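We use cookies to remember your settings. Accept | Manage

How do you fold white cloths so they stay flat?

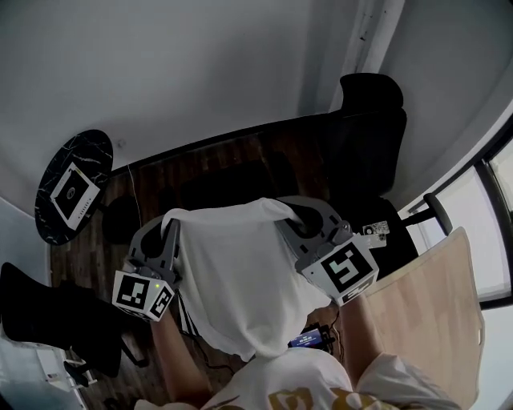

Posted by araceli_u in Laundry & Linens, April
171 replies | 1,241 views

Okay, I need folding help. I have a drawer of plain white cloths (mostly Durnard, a few older ones from my aunt) and every one of them comes out of there looking like I sat on it. My method so far is to fold in the air, standing up, because I don't have a decent flat surface near the dryer. The trouble is the middle. You get hold of two sides and the rest just hangs down between in soft folds, and by the time you bring the edges together there's a crease going the wrong way. The round black table with the white veining is glossy and slides the cloth all over the place, and I'm not putting white cotton on dark floorboards. So do I give up on folding in the air or am I just bad at it?
- Araceli

phyllis_dunmore, 7:40 am
You're holding it in the wrong spot! Go for corners, always corners. Pinch two on the short side, give it one good snap, then walk your fingers together. I did linens at a guesthouse for years and we'd get through 100 napkins before lunch without touching a table.

telmo_m, 8:15 am
Gonna disagree with Phyllis. Air folding is fine for towels, but thin cloth needs a surface. Put a bath towel on your table first and the sliding stops. Costs you nothing.

phyllis_dunmore, 8:22 am
Telmo, a towel on a round table? Where do you line up your edges? You want a straight side to work against.

telmo_m, 8:31 am
You line the cloth up with itself. I don't look at the table at all when I fold.

inma.marin, 9:05 am
What's the weave? I have some Tipoki ones that are so floppy they won't hold a crease whatever you do, and some heavier Kiter ones that practically fold themselves. Also, are you folding bone dry? A tiny bit damp works way better, then leave them stacked under a big book for an hour or so.

araceli_u, 9:48 am
Bone dry, yes, and sometimes they've been in the basket for two days, oops. No idea about the weave. They're soft. I tried the corners thing just now and it's better, but my second fold still comes out crooked. Might be my arms, I'm pretty short.

tala_h, 11:20 am
Please don't put them away damp though!! I did that with a whole stack and the drawer smelled like a pond until June. If you go the damp route, iron them or let them sit out overnight.

inma.marin, 11:34 am
I did say a tiny bit damp, and under a book, not in the drawer :)

tala_h, 11:36 am
Fair, I skimmed.

phyllis_dunmore, 12:10 pm
Araceli, for the second fold let the cloth hang lengthwise and drop your chin on the middle to hold it. Looks ridiculous, works great. I'm barely five feet tall.

telmo_m, 12:25 pm
Or, and hear me out, a towel on the table.

araceli_u, 4:50 pm
Did half with the chin and half with the towel. Towel pile is neater, chin pile was quicker. I'm going to try the Ustinen spray starch on the next load and see if that helps the floppy ones.

Page 1 of 9 | Share (12)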